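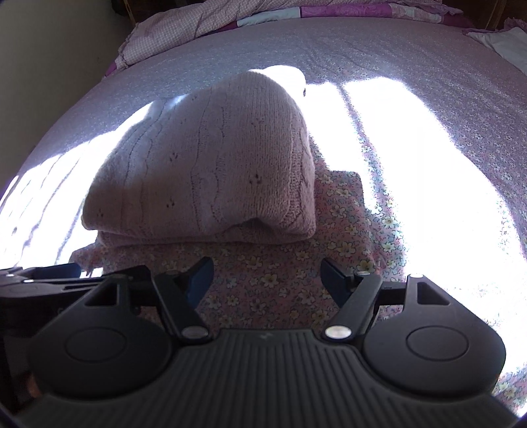 Issue 64, page 6

A morning with the folding group at Grerelport

The open day at Grerelport began with a queue for tea and a talk that ran over. By the time the doors to the demonstration rooms were opened, most of the visitors had already read the leaflet twice and wanted to see something move.

Grerelport works on machines that handle cloth. The firm started out with sorting equipment for commercial laundries and still makes its money there, but a small group on the upper floor has spent the past few years on household jobs: picking up a garment, turning it over, putting it on a pile, making a bed. The project is called Kindis. It was the reason most people had come on 21/10/2023, and it was the part of the building where there was nowhere to stand.

Despina Ardeleanu leads the group. She spent little time on slides. Cloth is hard for a machine, she told us, for the same reason it is easy to pack: it takes whatever shape it is pushed into. A cup looks like a cup from most sides. A jumper on a bed may show its front, its hem or a sleeve, and the machine has to decide where to take hold before it can do anything useful.

The group's answer is to collect a great many short recordings of people doing the work with a gripper held in the hand. The tool has two fingers which close towards each other, with a blue pad on the inner face of each. A camera on it records what lies in front of the fingers. The person holding it goes about the job much as they would at home, a little more slowly, and the recordings are later used to train an arm.

Much of this is done on ordinary beds with ordinary bedding. Ardeleanu is firm on that point. Early recordings were made on a plain grey table under steady lamps, and an arm trained on them did well on a plain grey table. Given a patterned sheet, it went for the pattern. So the collectors now work with flowered cloth laid on flowered sheets, pink knitwear on top of pink prints, and strong sun falling over half the mattress. In light like that a sheet can turn nearly white in one place and keep its pattern in the next, and the edge of a shadow can look a good deal like the edge of a fold.

Visitors were allowed to try the tool. I had expected it to be easy and made a poor job of it. The knack is in coming in low, with the fingers level and open, so that one goes under the cloth and the other over it. I came in from above, pinched the top layer of a folded pillowcase and pulled the whole thing apart. A boy of perhaps ten, next in the queue, did it properly at the second try.

Cuiping Yu, who trains new collectors, said that most people need an afternoon. Knitwear gives the most trouble. It stretches when lifted, and a folded piece will slide off whatever is underneath if it is taken too near the top. She asks beginners to stop before each grasp and look at the hem. She also asks them to keep their failed attempts, and in April the group went through 923 recordings that had been set aside as spoiled and put most of them back.

After lunch we were shown the arm itself, which goes by the name of Kan. It stood beside a single bed and was asked to move folded clothes from the mattress to a shelf. It managed four pieces cleanly. The fifth, a thin cardigan, opened as it was lifted and hung from one sleeve until Yu stepped in and took it down. The arm had needed just over a minute for each item, and there was some muttering at the back about how long a family wash would take.

Ardeleanu did not argue. The present model has learned from 1018 sessions, and she thinks it wants several times that before it can be left alone with a basket of washing. A trial is planned at Brenport, a sheltered housing scheme nearby, where staff will use the arm for clean linen only. Residents' own clothes will be left out for now.

Questions went on until the room was needed again. One woman asked about fitted sheets and got a laugh, then a fairly long reply. Putting one on a mattress is beyond the arm at present, as the last corner tends to pull off the first. The group has begun recording it all the same, with two people, one on each side of the bed.

The next open day will be held in spring. Places are free but must be booked through the Grerelport front desk.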